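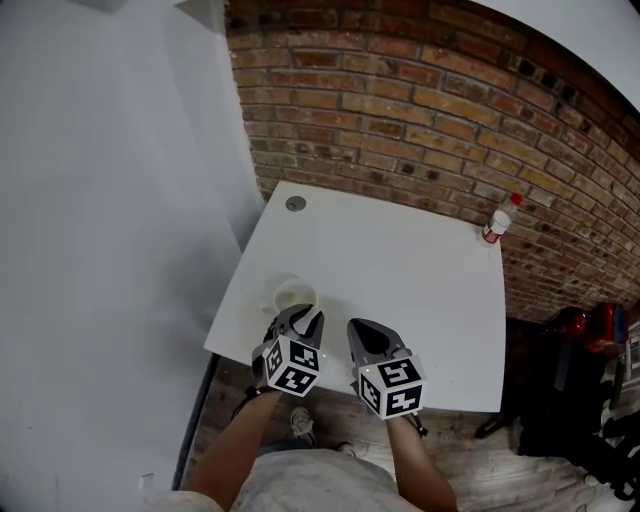
The June report on the youth football grant covers the under-14 and under-16 squads at Stenik, and I will start with the part I like least. We told you in the application that the shared scouting database run by Uvirix would bring us players we would otherwise miss. So far it has brought us two trialists, one of whom was already known to every coach in the district. The contract review takes place on Tuesday at the square white table against the brick wall, and I intend to ask Uvirix what the second half of the fee is for before we pay any of it.

Attendance at training is better. We logged 3,297 individual attendances against a target of 3,000, and I have checked the sheets myself. Please read that number with some care. The under-14s account for most of the excess, and the under-16s fell away badly after the winter break, as they do every year. A total that hides a weak squad behind a strong one is not much use to you or to me, and I would like to report the two separately from now on if your form allows it.

Coaching hours came to 288. Eckhard Stöcker took most of the evening sessions and the goalkeeping work. He believes the new warm-up program has cut muscle injuries. It may have. We had a mild spring, the pitch drained well for once, and we played fewer midweek games, so I am not ready to credit the program with anything yet.

The summer exchange with Verbeke is still on paper only. Their academy has agreed to host our under-16s for two friendlies, but we have no dates in writing and no answer on who pays for the bus. Iestyn Maddocks is handling this and is more hopeful than I am. Please don't count it as delivered.

Spending stands at 70 percent of the award. Kit from Bolline arrived late and in the wrong sizes, and the replacement shirts were charged to us in full. I have disputed the invoice. Travel is under budget, mainly due to three away fixtures that were called off and never rearranged, so I would not call it a saving.

Still open for the next period:

Under-16 numbers, with a breakdown by month
Decision on the second Uvirix payment
Written dates from Verbeke
Refund or credit from Bolline

I am not asking for any change to the grant at this stage. If the under-16 squad drops much further I will have to ask whether the money set aside for its second coach should move to the younger group, and I would want to talk to you before doing that.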